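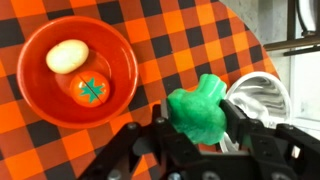
Prendham Toy Library, Play Kitchen Team

Topic: Checkered cloth and red bowl for the food set

yeshi_chala
Play food table. Orange and black checkered cloth, red bowl on the left, tomato and the cream one in the bowl, broccoli to go in with them. I would like this settled before the June open day. Comments please.

pliltier_road
The cloth is too busy. Small pieces get lost on it, and red on orange doesn't help. I'd use a plain one.

mostlybins
Disagree. The broccoli shows up fine on it. Kids like the pattern and it hides stains.

pliltier_road
The broccoli is bright green, it would show up on anything. Look at the tomato in the red bowl.

yeshi_chala
The tomato has the green star on top, so I can find it. I could swap the bowl if people feel strongly.

K. Musitz
Is the cream one a potato or an egg? The checkout sheet has to say something.

mostlybins
Potato. It's been in the vegetable bag as long as I've been here.

K. Musitz
I had it down as an egg. I'll write "potato/egg" for now.

pliltier_road
Separate question. Does the tomato go out as one item or two? It's the cutting kind, with the seam down the middle. Last time a family returned half and we marked it complete.

yeshi_chala
One item, both halves pressed together before it goes in the bag. Set number is 211, deposit stays at 3.

mostlybins
Fine with me. Keep the cloth.

pliltier_road
Still against the cloth. I have a plain one at home and can drop it off at the Karagiannis Street door.

yeshi_chala
Bring it and we'll try both.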